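시연은 데이터가 아니라고 말하는 사람들에게

요즘 이 바닥에서 제일 자주 듣는 말. "시연 몇 개 모았어요?" 449개요, 하면 고개를 끄덕인다. 300개요, 하면 좀 적네요 한다. 그게 끝이다. 누가 했는지, 어떻게 했는지, 몇 시간째에 한 건지는 안 묻는다. 나는 이게 진짜 문제라고 생각한다.

급하게 쓰는 글이라 두서없을 수 있음. 양해 바람.

나는 Stulus에서 원격조작으로 로봇한테 집안일 시키는 일을 한다. 정확히는 시키는 게 아니고 보여주는 일. 그릇 정리, 컵 옮기기, 수건 접기. 컨트롤러 차고 하루 종일. 밖에서 보면 단순노동이다. 사실 나도 첫 주엔 그렇게 생각했다. 근데 둘째 주부터 생각이 바뀌었다. 같은 그릇을 집는데 사람마다 손이 다르다. 어떤 사람은 테두리를 잡고 어떤 사람은 바닥을 받치려 든다. 어떤 사람은 무조건 큰 것부터. 나는 제일 가까운 것부터 집는 버릇이 있었는데 그걸 몰랐다. 로봇이 따라하는 걸 보고서야 알았다. 창피했다.

그릇 정리가 특히 그렇다. 쉬워 보이지. 색깔별로 모으면 되잖아. 해보면 순서가 전부다. 뭐가 뭐 위에 걸쳐 있는지, 뭘 먼저 빼야 옆에 게 안 밀리는지. 이런 판단을 사람은 말로 설명을 못 한다. 손으로만 안다. 그러니까 손으로 보여주는 거고.

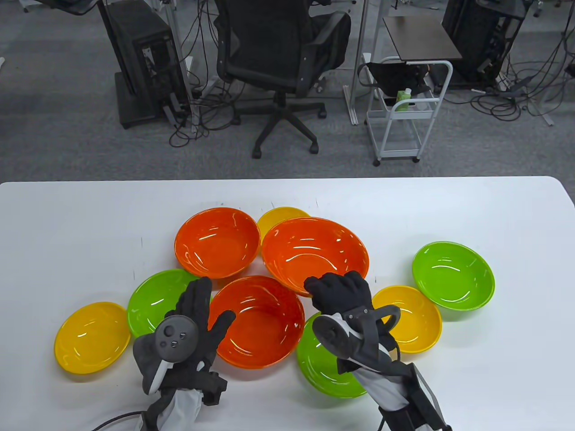

주황, 초록, 노랑 그릇 정리 작업. 오른손이 큰 주황 그릇 테두리를 잡고 있다.

그런데 일정표는 이걸 하나도 모른다. 하루 70개. 채우면 퇴근. 그럼 어떻게 되냐면 다들 제일 빠른 동작 하나로 수렴한다. 실수하면 지우고 다시. 망설이면 지우고 다시. 남는 건 매끈한 시연뿐이다. 매끈한 시연만 본 로봇은 그릇 하나 삐끗하면 그대로 멈춘다. 고쳐 잡는 걸 본 적이 없으니 당연하지. 놓쳤다가 다시 잡는 장면이야말로 제일 비싼 장면인데 우리가 제 손으로 버리고 있다.

Hakala 쪽 프로젝트에서 이걸 제대로 겪었다. 수집분을 다시 보다가 실패로 분류된 것 중에 18개를 살려서 넣자고 했다. 잡다가 미끄러졌는데 바로 수습한 것들. 반대가 심했다. 지저분하다고. 결국 넣긴 넣었는데 그 회의가 그릇 정리보다 오래 걸렸다. 나는 지금도 그때 더 넣었어야 한다고 본다.

반론도 안다. Pilletti처럼 양으로 밀면 품질은 평균으로 맞춰진다는 얘기. Gramo는 아예 시연을 줄이고 시뮬레이션으로 가겠다고 한다. 둘 다 일리 있다. 양은 필요하다. 나도 시연 열 개로 되는 세상을 믿진 않는다. 다만 양으로 밀 거면 다양하게 밀어야 되는데, 개수만 세는 현장에서는 다양성이 제일 먼저 죽는다. 빠른 사람이 칭찬받고, 그 사람 손버릇이 곧 로봇 손버릇이 된다.

그리고 피로. 이 얘기는 꼭 하고싶다. 오후 네 시의 내 손은 오전 열 시의 내 손이 아니다. 손목이 무겁고 그릇을 살짝 던지듯 놓는다. 그것도 전부 기록된다. 교대 시간을 줄이자고 하면 비용 얘기가 나온다. 나쁜 데이터로 다시 학습하는 비용은 왜 계산에 안 넣는지 모르겟다.

바라는 건 거창하지 않다. 시연마다 누가 몇 시에 했는지 적어둘 것. 수습 장면은 따로 모을 것. 하루 목표는 개수 말고 상황으로 잡을 것. 겹친 배치, 기울어진 배치, 하나만 멀리 떨어진 배치. 그리고 조작하는 사람을 회의에 부를 것. 모델 만드는 분들이 그릇을 한나절만 직접 옮겨봐도 얘기가 훨씬 빨라질 거다.

컨트롤러 차러 가야 돼서 오늘은 여기까지. 수건 얘기는 다음에 쓴다.

2024년 10월 24일 목요일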